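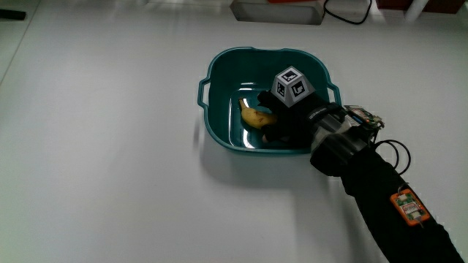

Figure 1. Banana in a teal basin, with a gloved hand.

3.2 Handwritten recipes and their measures

The notebooks were borrowed from 12 households in Birnham and Stembridge. In total they contain 623 recipes, most of them for cakes, preserves and soups. We copied each recipe as it was written, including spelling mistakes and crossed-out words. Kahraman read all the copies against the originals, and differences were discussed between the two of us until we agreed.

A first question was how quantities are given. The older notebooks prefer household measures - a coffee cup, a walnut of butter, flour "as much as it takes". Scales appear later, and often as a correction in a different ink.
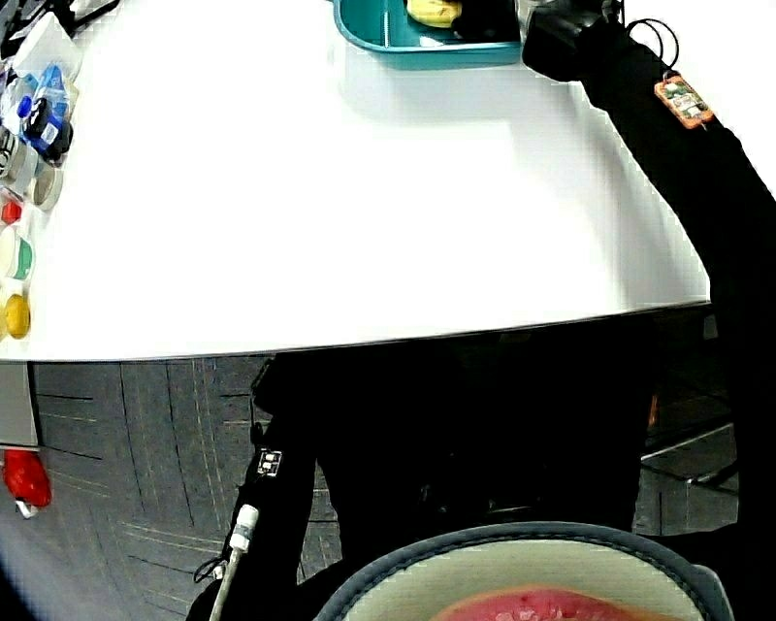
Figure 2. White table with a teal tray at the far side and small containers along the left edge.

In Stembridge the cup is usually the cup of one particular person. One notebook says "Grandmother's blue cup" in 40 recipes and never tells its volume. When we asked the present owner, she said that the cup broke before she was married, and she now uses a tea glass and adds a little more. 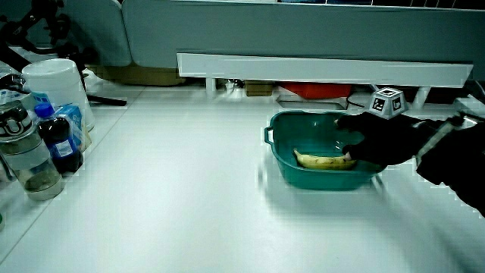
Such answers made us careful with conversion. We give grams only where the family could show us the vessel. In all other cases the old wording stays in the table, even if this makes the comparison between both towns more difficult.

Names of dishes were a smaller problem. The same plum cake is called "April cake" in one Birnham family, although plums are not ripe in that month. Müzeyyen Kahraman suggests that it was baked with dried fruit from the year before, and two of the recipes do ask for soaking overnight.
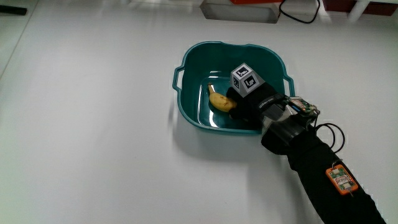

Figure 3. Yellow banana with small brown speckles in the basin.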